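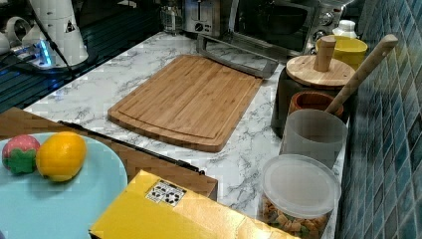

Counter with board, plate and toy fruit.

2021-10-03. Replaced the fixed replan timer in the Burken planner with a trigger on pose change. Old period was 300 ms. Control loop stays at 90 Hz. The board's juice groove still gives ragged depth, so I fit the plane to the inner area only and drop the rim. Lemon and strawberry get separate masks, no merging on the plate.
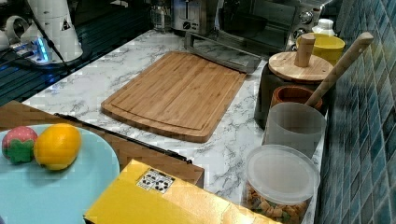

Tatiana Doležal thinks the trigger will chatter on noisy poses and wants a 60 ms hold before any replan. Added it as a parameter, default off. Still to do: collision margin for the slanting spoon handle.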